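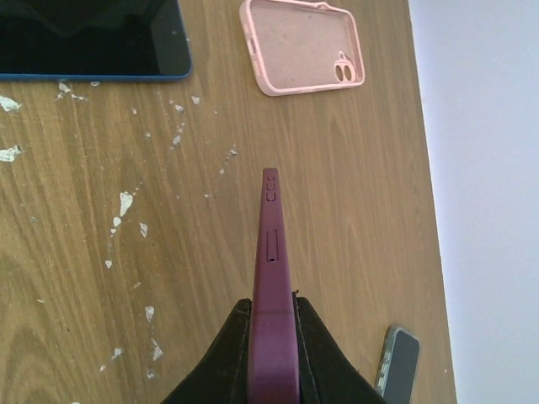

I think that hearing protection is the most neglected part of safety at work. In January our small plant in Koyama bought new ear muffs for 30 people. They are of good quality. After 2 months, many workers wore them around the neck.

The manager wanted to give warnings. I do not agree with this.
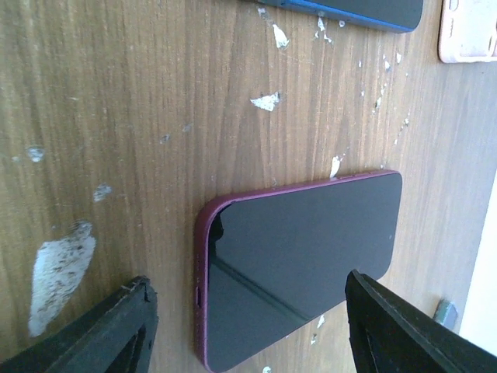 My colleague Asuka Sugiyama asked the workers why they take them off, and the answers were very simple. The muffs press on the arms of the glasses. It is difficult to hear the forklift. One man said that after 60 minutes his head hurts - and his shift has 12 hours.

These are not excuses. A company that buys one model for all heads has saved time, but it has not protected the people. Let the workers try several types, also soft plugs, and choose by themselves.
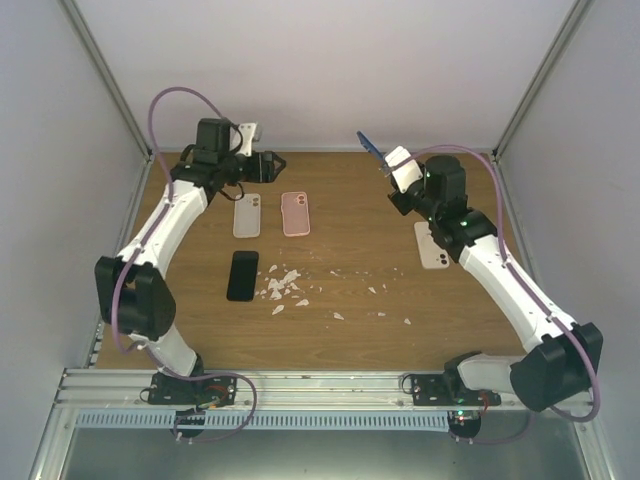
It is also necessary to speak about the noise itself. The old press could get a cover, and the compressor could stand outside the building. This costs more than muffs, I know. But hearing which is lost does not come back, and a warning letter does not make the press more quiet. I would like our managers to spend one full shift next to it before they write the next rule.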